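Bikater bench cell, two-arm kit
For home builds and shared workshops

The Bikater is a square bench cell for two small arms, supplied as a frame, floor panel, front rail and fixings. Arms, grippers and controllers are not included. The kit was drawn up at the Dosdale workshop and is sold through Vostlow as parts and drawings.

Frame: aluminium extrusion, open at the front
Front rail: parallel extrusions, takes one black mounting plate per arm
Floor: marble-patterned panel, reddish brown
Side walls: will carry a tray or wire basket
Inside width: 597 mm
Assembly time: about 70 minutes with hand tools 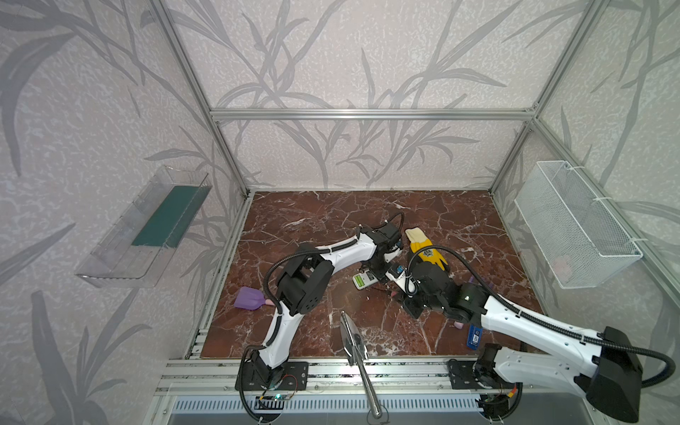 Both arms on the front rail, with garden tools and a glove on the floor.

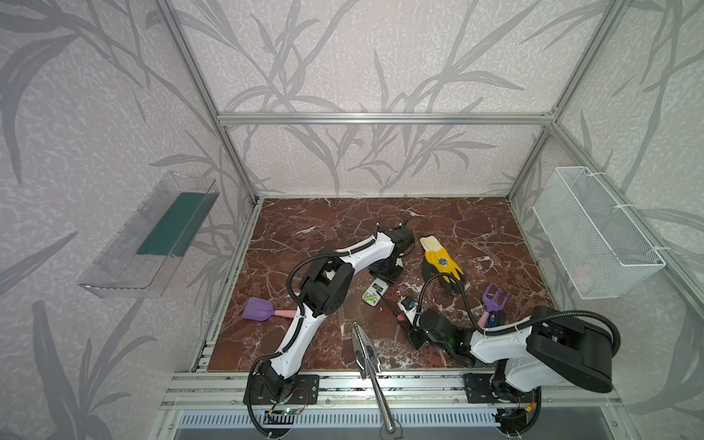 Fit the mounting plates before the wall panels go on. The bolts are M5 and should be tightened evenly, then checked again after the first 40 hours of running. Set the spacing of the two bases before you calibrate, as any later change means repeating the calibration for both arms.

Leave slack in the cable conduit at each elbow. If it pulls tight at full reach, move the clip nearest the base.

Wall panels may be papered or painted. A matt finish is preferred. Gloss paint gives reflections that upset some depth cameras.

Spare plates are listed under part 2393. The Thampi rail extension fits the same slots but needs longer bolts, sold separately.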